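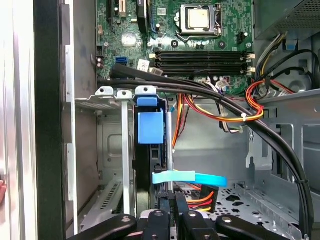
The pitch, as I first heard it from Cirnel, was simple enough. Record a robot taking old computers apart a few thousand times, feed the recordings to a network, and the network will learn to do it too. Computers get thrown out by the truckload, the argument goes, and people are slow and expensive. What the pitch leaves out is cable. Open a desktop and the drive sits in a carrier with a neat blue latch, just the sort of thing a machine ought to manage. Then you notice the black bundle arching over it and the colored power wires zip-tied beside the supply, every one free to sag a different way in the next case along.

Ojārs Toom, who runs collection for the project, is more patient about this than I am. His operators steer the arm by hand, one attempt after another, and each attempt is saved whether it went well or badly. On the day I visited they logged 73. Of those, 14 were marked unusable before anyone got to lunch, mostly for reasons that struck me as matters of taste. One operator threw out an attempt because she had hesitated. Another kept his hesitations in. I asked which was right and got two answers.

"You want the network to see people being unsure," Toom told me. "Up to a point."

Where that point lies is written down nowhere I could find. The labeling software, a product called Flernico, offers three buttons for quality, and the middle one gets most of the wear.
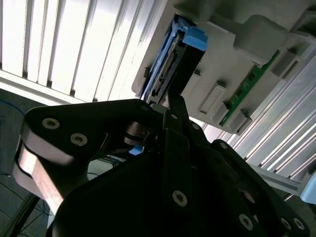 My larger doubt is about what all this effort covers. A drive in a blue tray is one kind of drive in one kind of tray. Toom says variety will come, and that a second bench is due in December. Fine. But I heard much the same at Bredent, where the collection ran long past its budget and the finished system balked at a latch of a different shape.

Maybe Cirnel will do better. Its people are careful, and they let me watch the bad attempts along with the good ones, a courtesy I don't often get. Still, I'd like to see the arm handed a machine that none of the operators has ever opened — and I'd like to be the one who picks it. Toom said he would think about it.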